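September, late evening

Got in at twenty to nine and the arm was already homed, so I must have left it that way. Checked the log before touching anything. We stood at 585 good grasps on the Pallama set as of last night. I wanted 171 more out of today and I got them, though it took until after supper.

The first hour went badly. The collection script kept stopping after each grasp to ask for a label, even though I had set the labels ahead of time in the object list. I read through the config twice and found I had typed the path to the old list, the one from the Jodetti trials. Changed it, restarted, and it ran. I threw out the first nine attempts because they had been saved under the wrong names and I didn't trust myself to sort them by hand.

Ran the blocks and the other small hard pieces through the morning. They go fast. The cube is almost too easy now, and I wonder how much it helps to keep adding more of it. The model has seen it from every side. But the plan says equal shares for every object, and if I start picking favorites the numbers will be hard to compare with what Camargo has from their bin. So I kept it in.

Around noon I stopped to tighten the clamps. The bin had crept a little toward the back, maybe the width of a pencil, and the overhead points were landing off to one side. I loosened everything, pushed the bin back to my marks, clamped it again and ran the calibration. That cost 40 minutes. I ate a sandwich while it ran and wrote down the new offsets on the back of the parts list, then copied them into the file so I wouldn't lose them.
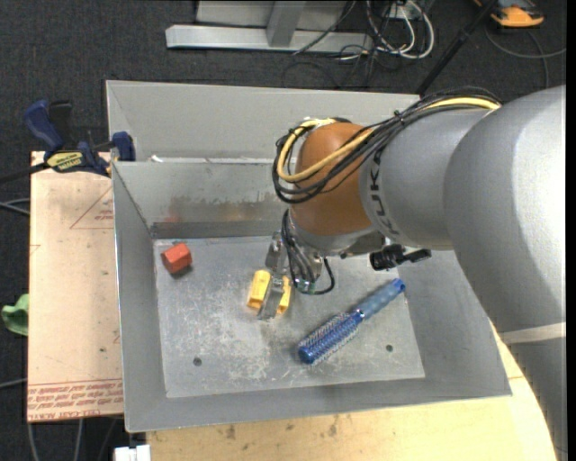

The afternoon was mostly mixed sets, three objects down at a time. My rule is that I drop them in from hand height and don't straighten them. I broke the rule twice this week without meaning to. It is very easy to nudge a thing so it lies nicely for the fingers, and then the data is full of nicely lying things and the arm is lost the first time something lands on its side. Today I dropped them and put my hands in my pockets until the arm moved.

The hairbrush is still the worst of the lot. If the fingers close on the handle near the end, the head swings down and the whole thing rolls out before the lift is done. If they close on the bristles, the force reading comes out mushy and the script can't decide if it has hold of anything. I counted four clean lifts of it in the first batch after lunch, and every one was near the middle, close to where the head meets the handle. I saved the bad ones too. At the start of the summer I was deleting failures to keep the folder tidy, and that was a mistake I am still paying for. The model was far too sure of itself through all of July.

The yellow piece does well when the fingers go across the middle. Across the two ends it tips. I would like to see if the model picks that up on its own by the end of the week or if I need to add more tries at the bad angle. I have a feeling it needs more.

One thing to fix - the loose thin wires at the gripper. They hang lower than I like. I don't want a wire turning up in the depth images and being learned as part of an object. I meant to tie them up at three o'clock and then didn't, as I was in the middle of a run and didn't want to change how things looked halfway through a set. I'll do it first thing tomorrow before the new set starts, and note it in the log so the change is on record.

Had a message from Revthorpe about the next shipment of test objects. They want us to add soft things: a sponge, a folded sock, a bag of dried beans. I said yes to the sponge and the sock. The beans worry me. If that bag splits in the bin I will be picking beans out of the carpet until Christmas.

Trained overnight yesterday on everything up to the 585 and looked at the result between runs. Better on blocks, no change on long objects. It still likes to aim for the center of whatever shape it sees, and on a brush that point isn't where the weight is. I changed the split so the long objects make up more of each batch, and set it going again before I left. It should be done by six in the morning if the machine doesn't fall over.

My back is sore from leaning over the bin. I should raise the stool. I have written that down three times this month and have not raised the stool.

Tomorrow: tie up the wires, wipe the dust off the bin floor, check the offsets again before the first run, start the set with the sponge if it comes. Also buy coffee, we are down to the last spoonful.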